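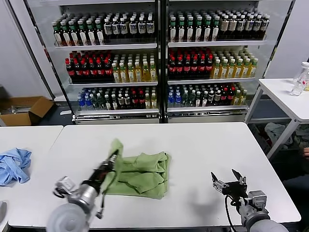
Print this thread | E-mail this thread

ok folding thread. tea towels & cleaning cloths only, I'm not touching fitted sheets today

Big pile left over after the Brukska market stall. Green ones, blue ones, all scrunched. Been putting it off since November

First thing. Get a clear flat surface. White table is great for this, you can see every crumb before it ends up inside the fold

2 tables if you've got them. One for the messy heap, one to fold on. Don't let the heap creep over, mine always does

Start by finding a corner. ANY corner. Pinch it, lift it, let the rest hang and most of the scrunch drops out by itself

then the corner next to it. Not the one diagonal, did that twice this morning and got a very sad kite

Lay it down, smooth from the middle out with the side of your hand. Half, half again, then thirds if it's going in the skinny drawer

Someone asked re ironing. No. Absolutely not. Its a tea towel

The cheap microfibre ones from Clumora grab onto everything btw. Lint, hair, each other. Wash them seperately and skip the softener

Cotton ones from Grarkora fold way nicer but take forever on the line. Worth it imo

Colour system: green = benches, light blue = glasses. Grey is for floors and lives in the laundry, do not bring grey near my glasses

Stack with the folded edge facing out so you can grab one without wrecking the whole pile. Learned this from a café job, 60 cloths a shift, everybody just yanking

If a stack keeps toppling it's too tall. Make 2. Not complicated

Replying to a few: yes you can roll them. Rolls are good in a basket, useless on a shelf, they wander off

and no I don't have a favourite brand of drawer divider lol. I use a shoebox lid

Right, kettle's on. Heap is smaller. Will do napkins next if I can be bothered

Dec 25, 2019

Print | E-mail

Recent threads
Getting tea stains out of a light coloured cloth
Ruotsalainen drying rack, 2 years on
What I pack for a market stall
Is vinegar in the rinse worth it
Fitted sheets, part one (I gave up)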